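From the Workbench
Erwood Repair Shed newsletter

Well, the old workstation in the back corner has finally had its lid off. If you've been down to the shed at any point this winter you'll know the one I mean, the big metal thing that does our catalogue, prints the sign-in sheets and hums like a fridge. It's been restarting itself whenever it felt like it (usually halfway through someone's booking) and I'd run out of polite things to say to it.

I'd already done the cheap stuff. New power lead, different power point, a proper go at the dust with the blower out in the car park, which left me looking like I'd been cleaning chimneys. After that I swapped the memory around one stick at a time, and that took most of an afternoon because the thing needs ages to start up each go. No change at all. So I bit the bullet and ordered a second-hand processor from Baumgart, the computer recyclers out past the roundabout. It came to 55 dollars with postage, and it turned up in a little plastic clamshell inside a box you could have fitted a toaster in!

If you've never seen a processor up close, they're lovely little objects. Shiny metal lid on one side, thin green edge peeking out around it, and everything that matters hidden underneath. You don't push them in. That's the bit I'd love everyone to remember if you ever have a go at home. You lift the lever, open the frame, line up the marked corner and lower the chip so it sits flat under its own weight. Then you take a breath and close it all up again. If it feels like it needs a shove, it's the wrong way round, so lift it straight back off and have another look. Bent pins are a miserable job to fix, and I say that as someone who once spent a long weekend with a magnifier and a sewing needle. 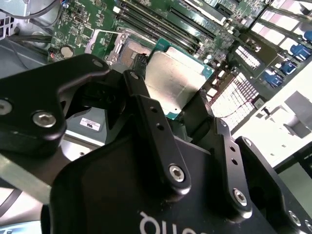
TOOLS & TINKERING

The coppery patch inside the silver frame is the pin field, and it's the one place I won't let anybody's fingers go, mine included. The thin bar running along the side of the socket is the retention lever I was going on about. I've always thought a bare board looks like a little town from the air, all those tiny parts packed in next to the socket and then the long memory slots lined up like sheds.

See the round silver battery too? It's a coin cell, the same sort of thing you'd find in plenty of kitchen scales, and its job is keeping the clock going while the power's off. If your computer at home keeps insisting it's some year long past, try that before you spend money on anything else. They cost a few dollars at the supermarket. Just check the number stamped on the old one and take it with you.

A few things from my bench notes, for anyone thinking of opening up their own machine:

Take a photo of the cables before you unplug any of them. Take another one when you think you don't need to.

Keep the screws in an egg carton, one cup for each stage. I use the lid for the ones I can't identify.

Clean off the old thermal paste properly, with a lint-free cloth and isopropyl. The new blob should be pea sized. I've seen people ice it like a cake.

Turn it off at the wall, and touch bare metal on the case before you touch anything else.

As for whether we've cured the restarts, I'll report back in the August issue. The plan is to leave it running our whole catalogue backup, all 1214 entries, and see if it gets through the lot without throwing a wobbly. Please don't book anything important on it in the meantime. The paper sheet is on the clipboard by the kettle, and the pen is tied on this time.

Also in the shed: we've still got 4 spots left for the beginners' computer opening-up session. Bring a dead desktop if you've got one, or share one of ours. Laptops can wait for another time, they're fiddly and I get grumpy. And whoever borrowed the long magnetic screwdriver, I miss it terribly, so please pop it back in the blue drawer.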